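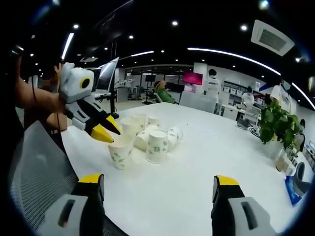
Do paper cups go in the blue paper bin?
Paper cups go in the gray-lidded cup bin next to the sink. The blue bin is for office paper and flattened cardboard.

The question has come in to the facilities inbox often enough this fall that it gets its own item in the October newsletter. The cup bin was put in when Cemitz took over the second half of the floor, and the label on the front is small. A bigger label is on order. Until it arrives, the rules below are the ones to go by.

Why the bins are separate

Most paper cups have a thin lining on the inside that keeps the drink from soaking through. The paper mill that takes our blue bins can't handle that lining. Plelel, who pick up our waste, run a separate collection for cups and bowls, and they take them as long as they are empty. If they find more than a few cups in the blue bin, the whole bag gets charged as trash. That happened twice over the summer and the charge came to Cemitz both times.

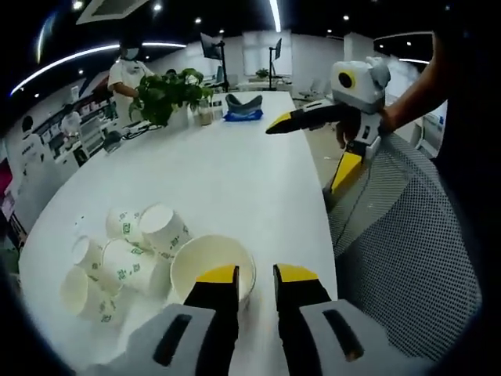 Ingvild Torvik
Office Services, second floor

Loose cups on the long white tables are the other half of this. By late afternoon there is often a group of them out, some upright, some on their sides, and now and then a paper bowl next to them. The evening cleaners are told to leave anything on a work table alone. They don't know what belongs to somebody's work and what is finished with, and we would like to keep it that way. So a cup that is left on a table at 6 p.m. will still be there in the morning.

If you are done with a cup, please walk it to the kitchen. If you need cups or bowls to stay out on a table overnight, put one of the yellow "leave in place" cards beside them. The cards are in the tray on top of the printer. Write your first name and the month on the card. Cards with no name get picked up when the tables are wiped down.

Before it goes in the cup bin

Pour out whatever is left in the sink. There is no need to rinse. Take off the lid and put it in the mixed plastics bin. Cardboard sleeves can go in the blue bin. Stack cups inside each other if you have several, as the bin fills up quickly when they are dropped in one at a time. Bowls should go in a separate stack, because the wide ones sit on top of the cups and block the opening.

Tea bags, napkins and wooden stirrers go in the food waste caddy under the counter. Coffee grounds go there too. A cup with food stuck to the inside goes in the trash, and so does any bowl that held soup or something oily.

Where the clean ones are kept

Paper cups are in the tall cabinet to the left of the refrigerator, second shelf. Bowls are on the shelf below. Zatia delivers both at the start of the month. The current order is 400 cups and 300 bowls. The bowls last. The cups ran out with 9 days still to go in September, and a few teams ended up buying their own at the store downstairs.

If you are taking a large number for something other than drinks, please tell me first so that I can add them to the order. An email the week before is enough. A sleeve taken for table work should come out of the boxes in the supply closet and not from the kitchen cabinet. The closet boxes are older stock with dented corners, so some of the cups aren't perfectly round, but they stand up fine.

Cups that have been used for table work and never had a drink in them can be used again for the same thing. Put them in the open carton at the bottom of the supply closet. Please don't return them to the kitchen cabinet, even if they look new. They have been handled and have been sitting on tables, and the tables pick up dust.

Mugs

There are over 5 dozen mugs in the kitchen and they go through the dishwasher every night. If you are staying at your desk, a mug is the better choice. The dishwasher is started at 7 p.m. Anything left in the sink after that waits for the next evening.

The mugs with a chipped rim have been thrown out. If you find another one, leave it on the windowsill in the kitchen and I'll deal with it.

Wiping the tables

Spray and cloths are in the drawer marked TABLES. Use the spray on the cloth, not straight onto the surface, when there is a monitor or anything with a cable nearby. The white tops show marks easily. Dry dust comes off with a dry cloth, and coffee rings need the spray and a minute or two. Don't use the green scouring pads from the kitchen. One of the tables by the stairs was scratched with them in the spring and the top can't be polished out.

Majumder, who own the building, will be replacing the kitchen faucet later this month. The water will be off in the kitchen for one morning and the dishwasher won't be run the night before. Notices will go up on the refrigerator once I have a time from them. Paper cups can be used freely that day, and I'll put a second cup bin by the door.

Questions about any of this can go to the facilities inbox or to me at the desk opposite the elevators.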